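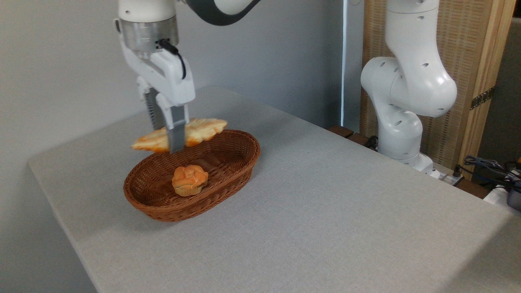

Left arm holding a pastry over the basket, Stirkent shared workshop bench.

Stirkent Workshop Forum > Builds in Progress > Two-arm bench, pastry handling

bench_steward
Members are advised that the left arm is now running the basket routine. The task is to take items of differing shape and set them in the wicker basket. The flat pastry is gripped near the middle and approaches level, or nearly so. Closing force is held at 8 newtons. Comments on the grip are invited before the settings are fixed in July.

Rastavstead_Fitter
I would question the choice of a middle grip. A long, flat item held at one point will tip as soon as the arm slows. The left end already hangs a little lower than the right. I recommend gripping nearer the heavier end, or fitting wider fingers.

bench_steward
The point is noted. Wider fingers were considered and declined, as they would foul the rim of the basket when a second item is placed beside the bun.

kamavo_lathe
I do not agree that the tilt matters. The drop is short and the basket is shallow. Of greater concern is the cable at the wrist. It loops down beside the gripper, and on our Kamavo build a similar loop caught on a tray after 300 cycles. A clip would cost very little.

Rastavstead_Fitter
I support the clip. I maintain my position on the fingers.

zulu_bench
May I ask whether the right arm is to take part? In the Zulu build we found that two arms sharing one basket required a fixed order of entry – otherwise each waited for the other.

bench_steward
The right arm is to remain parked until the left has completed 200 placements without a fault. A fixed order will then be adopted. A cable clip has been added to the parts list.

kamavo_lathe
Please also state the lowering speed. Ours was set too high and flaked the pastry.

bench_steward
It is 3 centimetres per second for the last part of the descent. The full settings are in the workshop folder, under the bench heading.

Rastavstead_Fitter
Thank you. I shall bring a set of wider fingers to the next open evening, so that both may be measured on the same bench.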